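Purkell Boards > Home & Laundry > Washing and Stains

Topic: Vinegar in the rinse, does it do ANYTHING?

keegan_t
Posted 29 Apr 2005

My sister-in-law in Pluvutville swears by a cup of white vinegar in the rinse. Softer towels, brighter whites, no static, printed shirts that never crack. She got it from a newspaper column and now the whole family is doing it. I have been washing clothes for a long time and I don't buy it. A cup of vinegar in a full tub of water is next to nothing. Has anybody here tested it, or do we all just repeat it to each other?

Keegan Thibodeau

olaia.m
Re: Vinegar in the rinse

I use it and my towels are softer. We have hard water and they used to come off the line like boards. I don't need a lab to tell me what my own towels feel like.

keegan_t
Re: Vinegar in the rinse

Did you change anything else at the same time? Detergent, amount, how full you load it?

olaia.m
Re: Vinegar in the rinse

I cut the detergent down, yes. The column said to do both.

keegan_t
Re: Vinegar in the rinse

Well there you go. Too much soap left in the cloth makes it stiff. You could have skipped the vinegar and saved the money.

Barrios67
Re: Vinegar in the rinse

Hold on, that doesn't prove him right either. She changed two things, so you can't say which one did it. Could be the soap, could be the vinegar, could be both.

What I would like to see is the same load done both ways. I did six washes of kitchen towels with it and six without. Same machine, same Birkero powder, same line. My wife couldn't pick them apart with her eyes shut and neither could I. Our water is soft though, so take it for what it's worth.

On brighter whites I am even more doubtful. Every "after" picture I have seen was taken by a sunny window and the "before" in a basement. Put them both on a plain white table under one light and then we can talk.

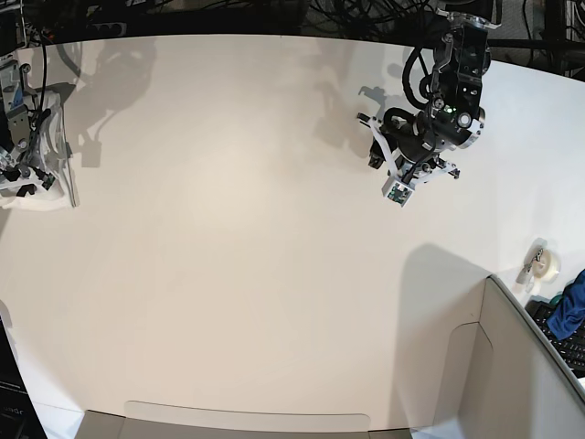 Printed shirts, since Keegan brought them up

Different question, and here I think the column is flat wrong. Cracking comes from heat. Wash cool, turn the shirt inside out, keep it out of the dryer. I have a shirt from 1989 treated that way and you can still read every word on it. It has never met a drop of vinegar.

S. Barrios

anselmo_v
Re: Vinegar in the rinse

I ran a coin laundry on Duan Street for 15 years and I disagree with nearly everybody. Vinegar does help in hard water if you put it in the LAST rinse and use enough. Most people pour it in with the detergent, where the two work against each other, and then say it's useless. I'd be careful of rubber seals, too. I replaced plenty of them.

Barrios is right about heat. I'd add that the way people leave shirts is as bad as the way they wash them. A white shirt with thick lettering gets left balled up overnight, and in the morning the creases run right through the print.
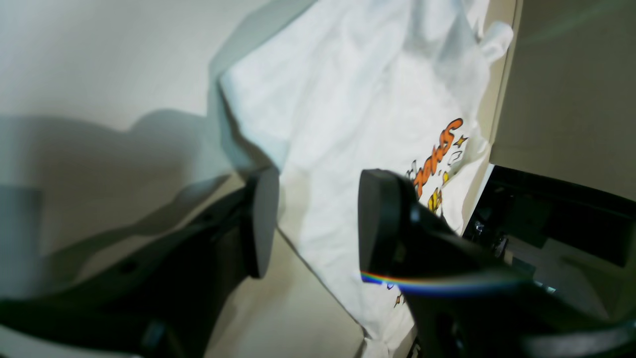

Then it goes in on high for an hour to get the wrinkles out and they blame the soap. Take it out when the machine stops, shake it, hang it by the hem. No product needed.

keegan_t
Re: Vinegar in the rinse

How do you know it was the vinegar that ate the seals? In a coin laundry those machines run all day. They'd wear out on plain water.

anselmo_v
Re: Vinegar in the rinse

Fair point. I don't know it for certain. The repair man told me so and he was also the one selling the seals.

scarrasco
Re: Vinegar in the rinse

Ha. Anyway I looked up my water bill and we're listed as "moderately hard," whatever that means. I'll do Barrios's test with bath towels, final rinse only, detergent the same in both. Olaia, what size cup are you using?

olaia.m
Re: Vinegar in the rinse

A coffee mug. And I'm going to keep using it whatever you find.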